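打印本页 | 用电子邮件发送

工作间记事　2020年5月31日

Zeden 半空心琴，琴号 1037，第三次上台

先把上回没写完的补上。这把琴是 Evaristo Quezada 送来的，他的原话是“弹到高把位就像隔着一条毛巾听”。我当时听了还笑，等自己插上箱子弹了一会儿，觉得他形容得真准。低把位好好的，声音又暖又圆，一过十二品，高音两根弦就像被人捂住了嘴。一月份 Wellington 第一次看这把琴，换过一个音量电位器，好了几天又回到老样子；第二次是我自己弄的，把品丝整个抛了一遍，弹起来舒服了很多，可那个闷劲儿还在。所以这回我下决心慢慢来，一处一处查，查完一处写一处，免得下次谁接手又从头猜起。

先说琴颈。松开弦之前量了弯曲度，正常，比我记忆里还直一点。琴颈和琴身接缝处原来垫过一片薄纸板，颜色发黄，边缘已经压散了，估计是以前哪位师傅为了调角度随手塞的。我把它取出来，换成一片枫木的楔形垫片，最厚的一头 2 毫米，另一头磨到几乎没有。垫片是拿砂板一点一点推出来的，推坏了两片才得着一片能用的，手感这东西隔几个月不练就生疏，以后废料盒里的枫木边角请大家不要扔，尤其是纹理直的。装回去以后琴桥可以升高一截，弦对琴桥的压力明显大了，不插电听就已经亮了不少。我猜毛病有一半出在这里，不过只是猜，另一半还得看电路。

电路这边要老老实实认个错。上次我在本子上写“前拾音器正常”，其实只量了直流电阻，没有看相位，也没有轻轻敲一敲听有没有啸叫。这回把两只拾音器都拆下来了，前面那只的线圈好好的，可是外壳底下那圈蜡已经裂开，外壳跟着弦一起抖。后面那只反倒没事，只是引线外皮硬得一弯就掉渣，顺手换了新的编织屏蔽线。前面那只重新浸了蜡，水浴慢慢加热，温度计一直插着，人没有离开炉子。Mahfuz Mollah 一直劝我用他那套带真空的浸蜡罐，我知道那个更干净，可这只拾音器的外壳边缘很薄，我不太放心，还是用了老办法。等我哪天把他那个罐子的脾气摸熟了再说吧。

音色电容原来是一颗油浸的老货，量下来漏电挺厉害。我换了颗同容量的薄膜电容，老的装进小袋贴在琴盒里，Evaristo 喜欢留原件，这个脾气我很理解，我自己抽屉里也有一堆舍不得扔的旋钮。Doverholm 那边寄来的电位器手感很顺，就是轴长了一点，旋钮下面会露一道缝，垫了个毛毡圈，看着还行。下次订货记得写明要短轴。

品丝和指板：第二次抛过之后没什么可挑的，只有十四品靠高音那一头略微翘起来，轻敲回去，从背面渗了一点点胶。等胶干透，用 2000 号水砂纸带过，再用抛光布收尾。指板上了一层很薄的柠檬油，擦得很干，请大家千万别再补，上次那把 Evangelista 就是油擦多了，品丝槽里汪着一层，过了好久才缓过来。

弦枕我原本不想动，结果三弦的槽比别的深，空弦弹重了会打品。要做新的，手头骨料只剩一块，还有条暗纹，我舍不得用在这把琴上，就先拿骨粉加胶填了槽，重新开。这是权宜之计，写在这里，将来谁看见别骂我。新骨料已经问 Stastgate 要了，报价 195，连运费在内，我觉得可以，等 Hauke Wendt 点头就下单。

装好以后先不插电弹了很久，再插到那台小电子管箱上，所有旋钮都开在中间。过了十二品，那条毛巾总算掀掉了大半！一弦推上去有尾音，二弦也跟得上。十七品附近还是稍微短一口气，我怀疑是琴身中间那块支撑木和面板之间有一处没粘牢，拿指节敲，声音跟旁边不一样。从音孔伸小镜子进去看，角度实在别扭，没看清。Dirceu Trindade 手里有一支细的内窥镜，问他借了，他答应下星期捎过来。如果真是开胶，就要做个小千斤顶从里面撑住，再用注射器上胶，这活儿我想找个人在旁边递东西，一个人两只手肯定不够用。

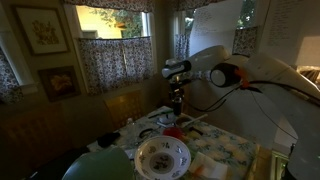 琴盒也得写两句，因为 Evaristo 特意交代过，琴修好了盒子也要像个样子。原来的绒里子磨得见底，颈托那块更是只剩胶印，海绵一按一个坑。海绵我打算全部重做，颈托抬高一点，免得琴头背面顶着盒底。里布他不想再用深红长毛绒，嫌沾灰，又嫌像戏院的椅子，说想要清爽些的。我琢磨了几天，觉得照片里那块桌布的路子就很合适，底子浅浅的，上面印着蓝的、绿的、米白的花，衬着琴身的深棕色应该好看。只是布料不能太滑，琴放进去会晃，也不能掉色，硝基漆最怕这个，得先剪一小块压在废板上放些日子。配件格的盖子还用原来的，铰链上点油就行。颈托的纸样我已经画好了，夹在本子最后一页，Wellington 若是有空，麻烦先照着把底板锯出来，锯的时候留着线，我回来自己修边。

打印本页 | 用电子邮件发送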